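Section 4: Setting up your Pretier drip watering kit for young fruit trees

Thank you for choosing the Pretier kit, and welcome to what we hope will be a much easier summer for you and your trees. The kit waters newly planted and young trees slowly at the root, straight from an outdoor tap. Please read this section through once with a cup of tea before you go out into the garden, as one or two of the steps are a nuisance to undo.

April is a lovely time to fit everything, while the grass is still short and you can see where the pipe is going. If your trees went in over the winter you can lay the pipe as soon as the ground is soft enough to take the pegs.

4.1 Before you start

Uncoil the main pipe and leave it stretched out on the lawn in the sun for an hour or so. It comes off the roll with a mind of its own, and a little warmth makes it far more willing to lie flat. You will also want a pair of sharp secateurs or a pipe cutter, a bucket, and a jug of hot water.
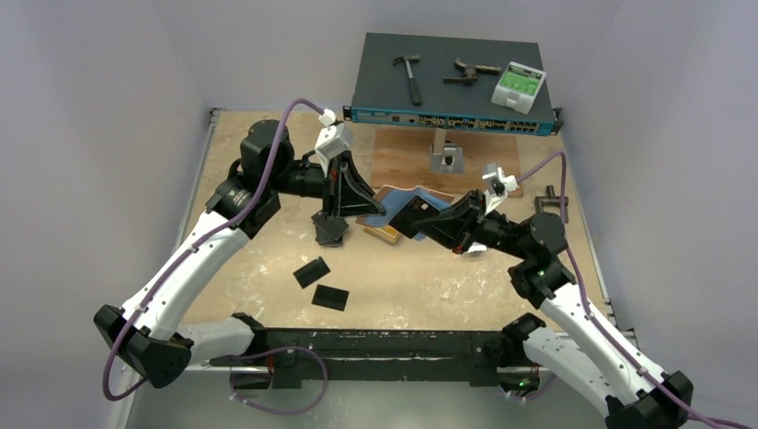
Fig. 4a. Work surface with both arms.

Note: the kit is meant for mains pressure. If you are running it from a water butt, fit the Cernus low-flow drippers in place of the standard ones and raise the butt on a good firm stand.

4.2 Laying the main pipe

1. Screw the timer on to the outdoor tap by hand. Hand-tight is enough, and a spanner can crack the collar.

2. Push the filter into the outlet of the timer with the arrow pointing away from the tap.

3. Run the main pipe along your row of trees, keeping it a comfortable hand's width from each trunk. Let it wander a bit. Pipe that is pulled tight in spring will tug at its joints when the nights turn cold.

4. Peg the pipe down at every tree, and again wherever it crosses a path or changes direction.

5. Cut the far end square, but leave it open for now. You will need it open for flushing.

Caution: do not bury the main pipe in a border that you dig over each year. Sooner or later a fork will find it, and you may not notice the leak until your water bill arrives.

4.3 Fitting the drippers

6. Make a hole in the pipe with the punch supplied, holding it upright and giving it a gentle twist.

7. Dip the barbed end of the dripper in hot water for a moment, then press it in until it clicks. Caution: water at 95 degrees will scald, so please wear gloves and keep little helpers well back.

8. Fit 2 drippers to each tree, one on either side of the trunk, out towards the edge of the planting hole. Trees on very light, sandy soil are grateful for a third.

9. If you have put a hole in the wrong place (we have all done it), push in one of the small black plugs and make another further along.

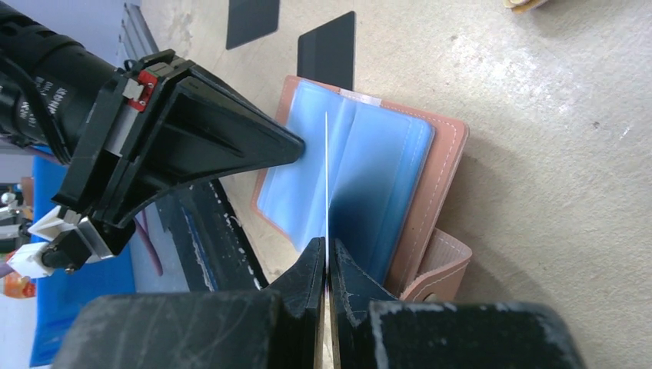
10. Turn on the tap and let the water run out of the open end into your bucket until it is quite clear. Any bits of grit left behind now will end up in a dripper later.

11. Turn off the tap, fold the end of the pipe back on itself and slide the clip over the fold.

4.4 The first watering

Set the timer to manual and run the water for about 11 minutes while you stroll along the row. Every dripper should show a slow, steady drip. If one is spraying, it hasn't been pushed fully home. If one is doing nothing at all, pull it out, rinse it and try again.

For apples, crab apples and pears in their first summer, a long soak twice a week does more good than a sprinkle every evening, as it draws the roots downwards. Skip a turn after a proper night of rain. A mulch of bark or old compost over the drippers helps keep the moisture in, as long as it is kept clear of the bark of the tree itself.

Note: spare drippers, plugs and clips are sold in the Warkico spares pack. The filter should be rinsed under the tap once a month while the kit is in use. Frost care and winter storage are covered in Section 5.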